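Talk notes, kitchen session, Westotow library
Mar 24, 2021
Jarrah Ngata

OPEN
Water on? Phone off. Say thanks to the Gamage people for the chairs.
Start with the soup story, keep it short this time. Pot of soup, everyone home late, I'm chopping onions on a dinner plate because every flat surface in the kitchen has mail on it. Pause. Ask for hands: who has cooked dinner in a space the size of a magazine? Wait for the hands, don't rush it.
Then: tonight is about counter space. Where it goes, how to get some back. No shopping list. Say that early, people relax.

WHERE IT GOES
Stuff lands on counters because counters are the first flat thing past the door. Keys, mail, school papers, the bag of bread.
Then the machines. Toaster, kettle, mixer. The mixer is the big one. Ask who used theirs last week. (At the Wadovik talk one woman said hers was a wedding gift and she was scared of it. Got a big laugh. Can tell it, no name.)
Third group, food that has no home. Potatoes, onions, half a box of crackers.
Don't go through all three slowly. Pick whichever one the room groans at.

THE LOG
What I did at home. Kept a notebook by the stove, wrote down every single thing I picked up off the counter and used. Went on till April. 246 entries. Most were the same few things over and over, kettle, knife, salt, board, oil.
The blender: 2 times. Both smoothies, both mine, both bad.
So the blender went to the hall closet. I have gone and got it 6 times since then. That's fine! The walk is short. Say this bit slowly, they always write it down.
If somebody asks about the notebook, any notebook. Pencil on a string is good. My first pen walked off in a day.

THE WORK SPOT
Main idea of the talk so slow down here
One stretch of counter that stays clear. Pick it by where you stand, near the sink and near the stove if you can get both. Wide enough for a board plus a bowl. Then you defend it. No mail, no keys, no "just for a minute."
My husband tested this for weeks with his lunch bag. Lunch bag now has a hook. 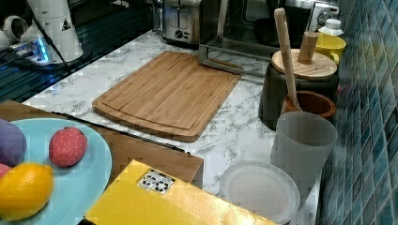 Night reset. Last thing before bed, clear that one stretch only. Not the whole kitchen, you won't do the whole kitchen, I don't either. Wipe it, go to bed. In the morning you come in and can start on something, even if the rest is a mess.
People with kids will say impossible. Ask them how big their stretch is. Usually they picked too much. Cut it in half.

BOARDS, quick
Someone always asks so get ahead of it.
Keep one out, the one you reach for. Others stand on edge in a cupboard, not in a pile, you never take the bottom one from a pile.
Wood and bamboo: wash by hand, dry standing up, don't leave soaking in the sink. Little oil when it looks dull. Food-safe oil, not the salad kind, that goes sticky.
Raw meat gets its own board. Say it even if they know it.
Damp cloth under teh board if it slides.

CUPBOARDS
Only if there's time, skip if we started late.
Heavy things low. Daily things between hip and eye. The high shelf is for holidays.
The Arnetti house story: she had 892 jars. I thought she was joking and then she opened the pantry. She'd been keeping a list on the door. We didn't throw them all out, we kept one shelf and she gave the rest to the jam people at church. She called later to say she could see the back wall. Don't oversell it, she was a nice lady and some folks here may know her.

QUESTIONS THAT COME UP
Renting, can't put up shelves: use the side of the fridge, magnets, a rolling cart if the floor allows.
Sharing with roomates: each person gets a bin. Anything left on the work spot goes in their bin. No fights, no notes on the fridge.
Coffee maker, stay or go: stays. You use it every day. Don't be a hero.
Dish rack: if you wash by hand you need it. Empty it before you cook though.

CLOSE
Ask them to pick their stretch tonight when they get home. Just stand there and pick it.
Handouts on the table by the door, sign-up sheet for the closets talk next to them.
Give back the clicker. Take my own pen this time.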